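Search tips Enter keyword Go

Plastic tubs and their lids: a cupboard sort-out

I love this job! Get every tub and every lid out of the cupboard and onto the kitchen table, then pair them up (press the corners down properly, some only pretend to fit). Anything left without a partner after 7 days goes for recycling or into the shed for screws.

Lids go in a narrow basket, standing on edge like records, and the tubs nest by shape. Rectangles with rectangles, please!

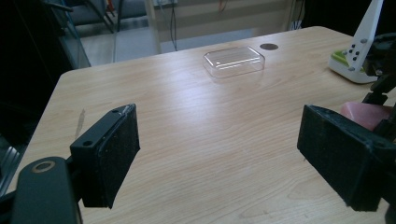
For tomato stains, rub in a little bicarb paste and leave it overnight on a sunny sill. Afaf Rizk swears by lemon juice instead, and in July I'd go with her. Dry everything fully before stacking, or it all smells musty by the weekend.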